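The table by the back door

Nevzat Dönmez on chopsticks, jam jars and setting up for lunch at Graltar

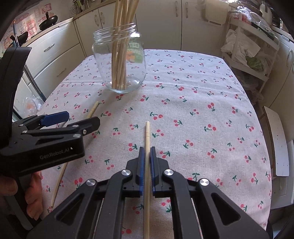 Chopsticks and their glass jar on the cherry-print cloth.

The lunch club at Graltar opens its doors at noon, but Nevzat Dönmez is in the building by nine. He has run the kitchen for six years. Before that he worked at the Sudeter canteen, where everything came in sealed packets and went out in the bin.

"We had wooden chopsticks there too, the sort you snap apart," he says. "One meal and gone. When I came here I said I would like to have ones we could wash."

The first order was 500 pairs from a catering supplier called Pietrzak. It was more than the club needed, and two boxes stayed under the stairs until last August. Dönmez says he would order fewer now. Chopsticks go missing, but slowly, and plain wood does not last for ever however well it is looked after.

He has firm views on the looking after. They are washed by hand in warm water with a little soap, rinsed and laid out on a towel. He does not soak them. "If you leave them in the bowl while you do the plates, they go furry," he says. "Then you feel it on your lip."

Once dry, they go into glass jars. He tried cutlery trays at first, and people had to rummage. In a jar the sticks stand up and you can take two without touching the rest. The jars had pickles or jam in them once, and the lids are in a drawer somewhere. He puts the thick ends at the bottom or the top depending on who is helping him, and has given up asking for one or the other.

Sorting is done on a Tuesday, after the meal. He tips the sticks out and goes through them for splits and bends. A bent one will not sit level with its partner, and beginners find that hard. The rejects are kept for the garden, where they hold up labels and young peas.

"It takes me forty minutes if I am left alone," he says. "With company it takes the afternoon."

The tablecloths are another matter. The one with the cherries was bought from Gonuvik, the household shop on the corner, in the week it was closing down. Dönmez did not choose it. His sister did, and he thought it was too much for a noodle lunch. He has since changed his mind, as light wood is easy to find on a light cloth if there is a bit of red and green about. He bought a second piece for the long table and wishes he had bought a third.

The club served about 933 lunches last year. Most people use a fork, and there are plenty of forks. Dönmez will show anyone who asks how to hold the sticks, usually while they wait for the rice. He starts them on broccoli.

"Peanuts are for later," he says. "Some people want to begin with peanuts and then they are cross."

Lunch at Graltar is served from noon until two. There is no need to book.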